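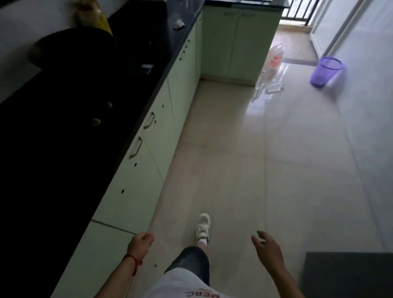

Print this page | E-mail this page

Working diary
9th June
Posted by Baltasar Gaete

Second day with the head cameras. I wore both of them myself this time, one after the other, on the same headband, in the same kitchen. Treasa was meant to share the wearing but she had a stiff neck from the first day, so she ran the tablet and wrote things down.

For anyone picking this up later, the two cameras are the Vodgate, which we bought, and the one Daithí put together out of a bare sensor board and a lens he had in a drawer. We have been calling that one the short lens. The Vodgate sees wider. The short lens is sharper in the middle and weighs less. Whichever wins will go on the arm's mast as well, at my eye height, so that what the arm sees later looks as much as possible like what I saw. That is the reason for all this walking up and down in a kitchen.

Started with the Vodgate. I set the tilt at 15 degrees down, which is what the sheet from Ó Dálaigh recommends for their headband. It was no good. Standing upright I could see plenty of the far cabinets and the window, and my hands only came in when I lifted them to chest height. Nobody cooks like that. I took it down one click at a time, with Treasa watching the tablet and saying stop when both hands stayed in view at a normal working height. After that the walk looked right too. I could see both hands and the shoe coming forward, and still enough of the far end to tell where I was going.

The walking runs are dull but they have to be done. Down the length of the counter to the window end, stop, turn, come back. I did them at a slow pace and then at my own pace. At the slow pace both cameras were fine. At my own pace the short lens wobbled on each heel strike, and you could see the edge of the counter jump. The Vodgate wobbled too but it has its own smoothing, so the jump gets spread out over several frames and looks like a soft bend instead. I don't like the soft bend. Harpreet doesn't either. If the picture jumps, the motion sensor in the headband says it jumped and the two agree. If the camera has smoothed it, the sensor says one thing and the picture says another, and we spend a morning finding out why the hand positions drift. I turned the smoothing off for every run after the first few and wrote that on the sheet in capitals.

The window is the real problem in there. Coming down the corridor toward it, the light comes off the tiles in one big patch, and the dark counter is right beside it. Very bright next to very dark, in the same picture. With exposure on automatic, the Vodgate decides the tiles matter and the counter goes solid black, and anything dark on it goes too. The short lens has a slower automatic and it hunts. It gets brighter, then darker, then brighter, all in the time it takes to reach the end cabinets. Neither is what we want.

Locked exposure was better on both. I locked it while looking at the green cabinet doors, which are a middling sort of tone, and left it there for the whole run. The patch on the floor burns out completely but there is nothing on that bit of floor the arm needs to know about. The handles came out clean, the screw holes too. I would like to lock it the same way every time. Treasa suggested a gray card taped to a cabinet door, and I said yes, and then neither of us had a gray card. Put on the list.

Stopped for coffee and to charge the recorder. The recorder gets hot in the pouch. I moved it from the back of my belt to the side and the cable then pulled on the headband each time I looked left, so I moved it back again.

Then the counter work, which was the part I cared about. Feet still, head down, both hands over the counter, palms down, and hold. Then hands apart, hands together, left over right, right over left, fingers open, fingers closed. No objects for the first block. The hand tracker has to find two hands on a black countertop in poor light before it is asked to do anything harder, and we want to know which camera gives it the better chance.
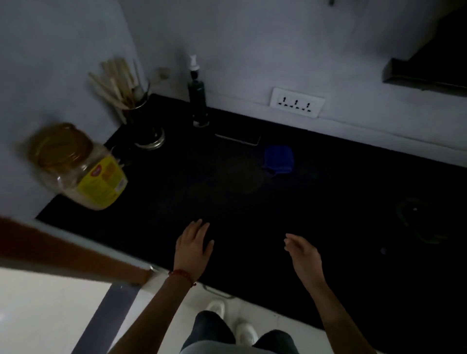 I kept the red thread on my left wrist. Harpreet had asked whether it should come off, in case the tracker takes it for a strap or a joint. My answer is that people wear things on their wrists and the tracker will have to live with it. We ran it through both cameras and it made no difference that I could see. It does make it very easy to tell left from right when going through frames by eye, so if anything I would ask everyone to wear one.

Results, as far as I have them. The first block on the short lens gave 864 frames after trimming the start and the end. The tracker lost a hand in 17 of them. All of those were in the crossing part, left over right, where one hand really is hidden, so I don't hold it against the camera. The Vodgate block is longer and I have only been through the first part. It loses hands more often, and not only in the crossing. When my right hand moves out over the stove side, where it is darkest, the fingers go soft and the tracker gives up on the little finger first and then on the whole hand. I think this is the lens and not the light, as the light was the same for both. The wide lens spreads everything out and a hand near the edge just doesn't get many pixels.

On the other hand the short lens misses things at the sides altogether. Wherever I look, it sees that and not much more. With the Vodgate I can look at my hands and still have the spatulas in the corner and the folded blue cloth in view at the same time. For the arm this matters. It has to know the cloth is there before it reaches for it, and a person reaching for a cloth often doesn't turn their head, they just put a hand out. I did it several times without meaning to, during the second block, and on the short lens my hand simply leaves the picture and comes back holding something.

So it isn't settled. I was hoping it would be.

Jarlath rang in the middle of the second block to ask about the grippers. He has the two-finger and the three-finger on the bench back at the shop and wants to know what the handles are like here, so I measured one. They are curved metal, D-shaped, with a decent gap behind them. My fingers go in without touching the door. The two-finger gripper with the thin pads should go in. The three-finger won't, the third finger fouls the cabinet face unless it comes in from an angle, and then the arm is too close to the counter edge. He said he could shave the pads down. I said please leave the pads alone until I have sent him the measurements. I sent them before I left.

The stove knobs are another matter. They sit on the front edge of the counter, and the three-finger is the better one for those, in my opinion. Three pads round a round thing will center it whatever you do, and two pads need the wrist lined up properly. We have had this argument before about the jar lids. Jarlath says one gripper for everything and live with it. I say a quick change coupling. It was left there.

One fault to note. Between the first and second block the clock on the recorder and the clock on the tablet had drifted apart. Not by much, but enough that Treasa's written times don't match the files. From now on I'll do a clap at the start and at the end of each block, both hands in view, nice and flat. I did it for the last runs and it lines up well. The earlier ones will have to be matched by hand, and I've told Daithí I'll do it, as it was me who said we didn't need the clap.

The headband itself is all right. It leaves a mark on the forehead. The Vodgate pulls it forward after a while and the tilt changes without your noticing, and I only caught it when my shoes started taking up more of the picture than they had before. With the short lens it stayed put. I've asked Daithí if we can hang a small weight at the back, or move the battery there, which would do the same job and save a cable.

Harpreet looked over the files when I got back and had one useful idea, to mount both cameras together, short lens in the middle and the Vodgate over it, and record the two at once. More weight, more cable, twice the storage. But then it wouldn't be a choice between them. I said I would try it with tape before anybody prints a bracket.

To do, in no order:

Gray card for the cabinet door.
Finish going through the Vodgate block.
Tape test with both cameras on the one band.
Check the tilt against a mark on the wall before every block, and again after.
Ask Treasa how the neck is.
Match the early files to the written times.
Tell Jarlath about the knobs again, in writing.

Packed up after the last counter run. The cameras are in the green case, the recorder is on charge under my desk, and the spare cable is with Daithí.

Contact Baltasar Gaete | Copyright, all rights reserved | Back to top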